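Isla Ashby looks after the hand-held grippers at Undell, and most of her week goes to pads and screws.
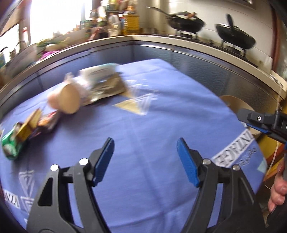 3 min read

"The pads wear first," she says. "You get a shine on the rubber, then things start to slide." She swaps both pads on a tool together, and she logs the change under the tool's number.

The screws on the arms get checked every 20 hours of use. Ashby started doing it in January after one arm developed play at the hinge. "I snug them by hand. A power driver strips the plastic."

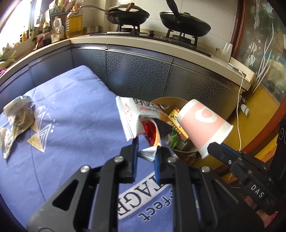 Light trash is a good test of the closing force, she says. A paper cup dents if the linkage is too stiff, and a thin wrapper slips out if one finger lags. She works the trigger 8 times before she signs a tool back out.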